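Simulation-first procurement

Simulation-first procurement is a method of planning and budgeting for robotic equipment in which candidate machines are tried in computer-rendered settings before a purchase order is placed. It is used mainly for household and service robots, where the buyer must choose a base, an arm and a sensor set to suit rooms that were laid out for people. The method is also called virtual pre-purchase trial.

Scope

The trial covers the items that drive the price of a mobile manipulator: reach, payload, base width, sensor height and computing hardware. It does not cover service contracts, shipping or insurance, which are budgeted separately. Software licenses for the simulator are normally charged to the planning phase and are not carried into the equipment budget.

Procedure

The buyer first draws up a task list. Each task names an object, a starting surface and a room type. Rendered homes are then selected to match the list, and the same tasks are run with a model of each candidate machine. Typical entries for living areas include lifting small appliances from low tables, crossing open floor between furniture and stopping short of stairs.

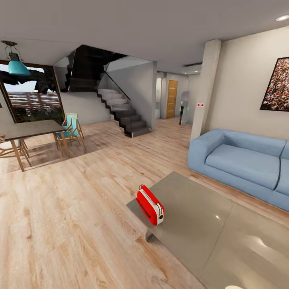

Rendered living area with a toaster on a coffee table.

Low surfaces affect the budget more than their size suggests. An arm mounted on a fixed column may reach a kitchen counter and still fail at coffee table height. The usual remedies are a vertical lift or a longer arm. A lift adds mass to the base and may require a larger battery, so the two options are priced as complete assemblies and compared on that basis.

Glossy tabletops, glass balustrades and metal-trimmed objects are included in the task list where the buyer's sites contain them. Some depth sensors return poor data on such surfaces. A second sensor type is entered as an optional line until the trial shows whether it is needed.

The Varneo plan

The Varneo plan, drawn up in Bukholm in January, is a documented use of the method. It listed 347 tasks across 68 rendered rooms. Of the nine machine configurations entered, two were carried forward to a price request. The plan set aside over 9 percent of the equipment budget for changes identified after delivery. Its cost sheet, known as the Felaron sheet, separates fixed costs from costs that rise with each additional unit and has been reused by other buyers.

Doors and thresholds

Access between rooms and to the outdoors is treated as a separate budget item. Glass doors raise two questions: whether the sensors detect the pane, and whether the gripper can work the handle. Lever handles generally call for less wrist rotation than round knobs. 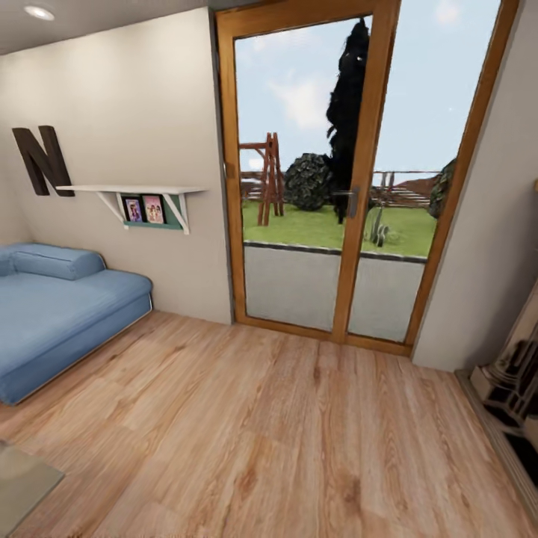

Fireplace or stove

Where a door leads to a patio or garden, the buyer decides early whether outdoor travel is within scope. Outdoor use may call for larger wheels, a sealed housing and a different warranty class. Plans that leave this open tend to receive quotations that cannot be compared. A common solution is to request an indoor price with outdoor capability as a separate line.

Limitations

Rendered rooms are only as useful as their dimensions and physical settings. Friction, cable drag and wear are often simplified, and a machine that completes a task in simulation may need slower motion on site. For this reason most plans keep a short physical trial before final payment. The cost of that trial includes transport, operator time and a spare gripper.

See also

Acceptance testing
Mobile manipulator
Total cost of ownership

Last edited March 8, 2024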